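Equipment Planner (part-time, fixed term)
Lirkusier, Jatgate site

Lirkusier is looking for someone who enjoys a purchase order. We have two-armed robot stations, a list of things we would like to buy for them, and a budget that was drawn up before the list. Your job will be to introduce the one to the other and keep the meeting civil.

The work at the stations is picking and placing. A person sets out small objects, the arms move them in or out of a container, and we do it again with the objects somewhere else. The expensive parts of this are planned years ahead. The cheap parts tend to be remembered at four in the afternoon.

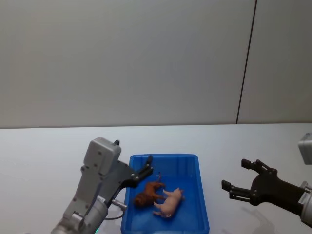
You would be responsible for the equipment plan for the coming year, starting in March. It currently runs to 87 lines, several of which say "misc". We would like fewer of those. You would get quotes, chase lead times, argue with suppliers about what counts as a spare part, and tell the engineers no in a way that leaves them still speaking to you.

Spending is approved at two levels. Anything under £600 you can sign for yourself. Anything above goes to Mbali Nkosi, who runs operations and reads every line, including the delivery charges. The consumables budget is £2258 for the first quarter and has to cover cables, finger pads, screws and whatever the arms are asked to pick up. That last heading is where previous plans have come unstuck. A blue plastic bin, a pink pig and a brown lion with a shaggy mane all need an item code, a supplier and a replacement plan, and the finance system has no category for livestock.

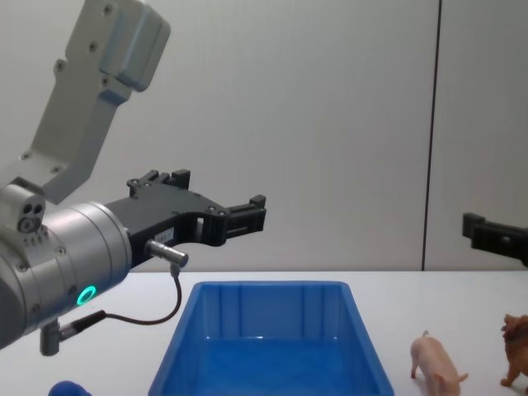
Robot arms are the part everyone wants to talk about at budget time. We already have a preferred supplier for grippers, Bitach, and a service contract with Urbonaitė that comes up for renewal during your term. You'll compare it with the alternatives and write two pages on what we should do. Plenty of your questions will be smaller: how many bins to a station, say, or whether one more toy pig like the pink one beside the bin should be bought singly or by the dozen. We have strong views on this and no figures.

You should have bought equipment for a lab, workshop or school before, and be at ease with a spreadsheet somebody else built. You don't need to know how to program a robot. You do need to be able to stand next to one and ask what it will cost to keep.

Hours are 2 days a week, on site - we're flexible about which two.

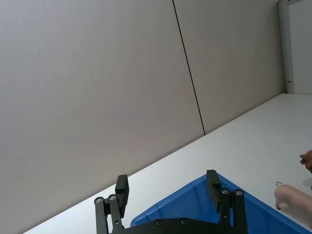
Resetting by hand at the Jatgate site.

To apply, send a CV and one page on the worst purchase you ever made with someone else's money, addressed to Mbali Nkosi at the Jatgate office. Please mark it "Equipment Planner". Interviews take an hour and include a look round the stations.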